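I've been reading the Book of Revelation with a small group at Stonbridge chapel since May, one chapter a fortnight, and I have some notes. Mostly about the biscuits, but some about the beast.

First thing. It's Revelation. Singular. If you say "Revelations" in our group, a retired person will breathe in through their nose at you and you will never do it again.
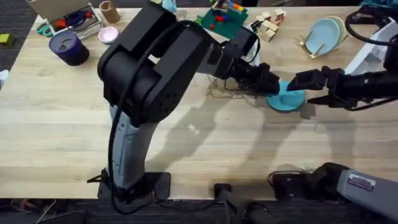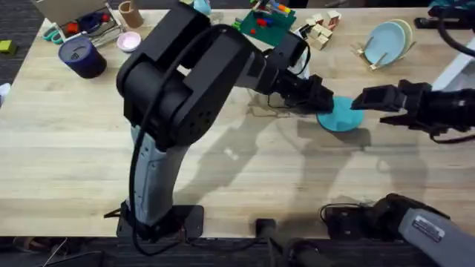 We're using the Nikolaidis study guide, the one with the brown cover. It has 56 discussion questions and every one of them begins "How might". How might the churches have felt on hearing this? Told off, I should think. That's most of chapters 2 and 3.

The seven letters are my favourite bit, by the way. Everyone wants to get on to the horsemen, but the letters are where you find yourself. Laodicea, neither hot nor cold. I read that out while holding a cup of tea in exactly the same condition.

Three of our lot came already knowing who the beast was. They'd each got a different one. It made for a lively second meeting and a very quiet third one.

My grandmother had a chart. It hung in the back hall, ran the full length of the wall and had arrows on it. I was scared of that chart for most of my childhood, and I now think a good part of it was filled in with guesswork and a ruler.

The guide is fairly calm about all this. It says to ask what a passage meant to the people it was first read to, before asking what it means for your electricity bill. I'm paraphrasing slightly.

Somebody asked if the thousand years is a real thousand years. We had set aside 60 minutes for the evening. Reader, we had not set aside enough.

For the record, our group now contains people who think it comes before, people who think it comes after, and one man who thinks we're in it. He was asked, gently, if he'd seen the news.

I did try the Terkis commentary as well, on a friend's advice. It's very learned. I got as far as the second footnote on the first lampstand and had to have a lie down.

What I hadn't expected is how much singing there is. You go in braced for locusts, and every few pages the whole thing stops and everybody in heaven sings. I'd been told about the locusts all my life and hardly a word about the songs.

Also the bit in chapter 10 where John has to eat the scroll. Sweet in the mouth, bitter in the stomach. We all nodded at that one, and then someone passed round the lemon slices.

We finish chapter 13 next time, on Zoom again, so the number will come up. I've asked that nobody brings a calculator. One person has gone suspiciously quiet.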